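Bread basket

A bread basket is an open container in which bread, rolls or small pastries are brought to the table or shown for sale. The common household form is low, with a flat bottom and a thick rim, and has no lid or handle.

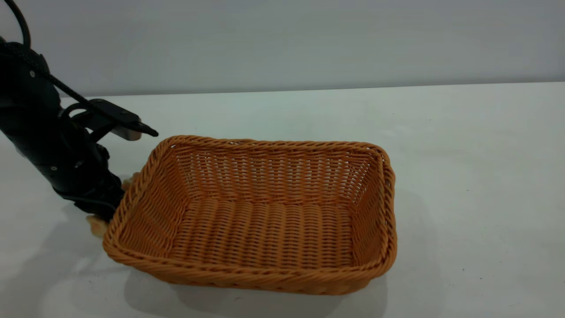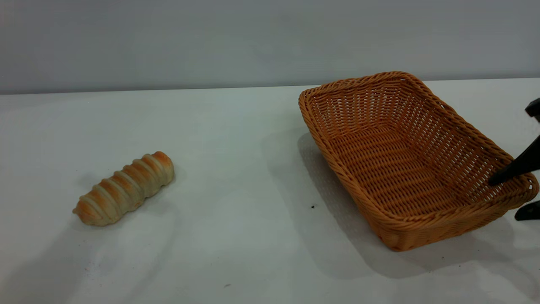

Rectangular bread basket of woven synthetic rattan, with braided rim.

Household Encyclopedia, Vol. 2, p. 83

Material. The older baskets were made from willow, straw or natural rattan. Synthetic rattan is a plastic strand which imitates the color of the cane, usually tan, orange or brown. It can be washed in water with a little soap and dries quickly. Natural willow should only be brushed, and wiped with a damp cloth when it is necessary.

Construction. The weaver first sets the stakes, which stand upright in the wall, and then passes the strands over and under them in rows. In the rectangular type the corners are rounded, for a strand bent too sharply may crack. The rim is made last. It is braided from thicker material and protects the ends of the stakes. Walls that slope inward to the bottom permit several baskets to be stacked.

Sizes. The catalog of the Galetti workshop, which in the year 2000 began to sell to bakeries, lists 3 sizes of rectangular basket. The largest holds up to 12 rolls. The Padura type is oval and deeper, and is used mainly for long loaves.

Use. Twisted rolls, in which a strip of dough is coiled so that browned ridges and pale grooves appear, are often served from a basket without any plate. Soft or sugared pastries leave crumbs and fat between the strands, and for these a cloth or a sheet of paper is laid on the bottom. Warm bread should not be covered tightly, as the crust becomes soft.

See also: Basket weaving; Bread roll; Rattan; Table linen.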